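Workshop > Notebooks > Stutia kitchen fit-out > May

Search this notebook Enter a keyword Go

Print this page | E-mail this page

Friday, late afternoon

Most of today went to the drinks drawer, which is a funny thing to write in a workshop notebook, but I have grown fond of it and would like to get my thoughts down before the weekend washes them out. The long white counter is in, the baseboard is on, and the seams between the cream panels look straight to me from every spot I have tried standing in (including down on the floor with my cheek on the boards). So the drawer was next on the list, and it got the whole afternoon.

Slides first. I had the Verine pair left over from the winter and was hoping to use them, but they bind when the drawer is leaned on at full reach, and people do lean on drawers, especially when they are chatting. The Smadi pair is much better behaved. I opened and closed it 100 times with an empty bin, listening for the little scrape we had on the Justthorpe job, and it never came. After that I put in up to 500 grams of odds and ends at the front and did a good many more, more slowly, and it still ran sweetly. I did have to back out 2 screws on the lower rail and set them again, as the heads were standing proud.

Then the bin itself. I like how deep it is, and I like the smooth walls, which wipe clean in one pass with a damp cloth. The row of slanted slots along the side is a nice touch too, and I would leave it clear of any liner we cut. The flat bottom is the part I keep going back and forth on. Cans laid on their sides have nothing to hold them, and with only a few in there they can wander wherever they please.
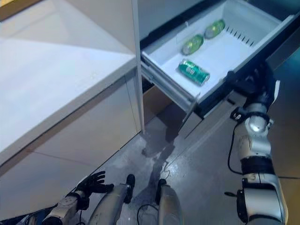

Photo: Stutia kitchen notebook, workshop copy

With 3 cans in, two yellow-green and one teal, there is a great deal of white plastic left over, and I think anyone opening it for the first time would wonder whether it was meant for something bigger. Maybe it is! Bread would fit, or dish towels. But the drinks were asked for at this end of the counter, and I would like to give them a fair try before we start swapping things about.

My idea is a ribbed mat, something soft with ridges running front to back, so a can settles into a groove and stays there. I have a roll of the gray stuff on the top shelf by the sink and will cut a piece on the generous side and trim it down. If it curls at the corners we can try a thicker one. Standing the cans upright is the other way to go, and I have not measured for that yet, so please don't take my word that it will fit.

Still to do: touch up the dark housing where I caught it with the driver, look again at the tan panel under the drawer and decide whether it wants a coat of white, and put the Verine slides back in their box with a note on them. The kettle shelf can wait.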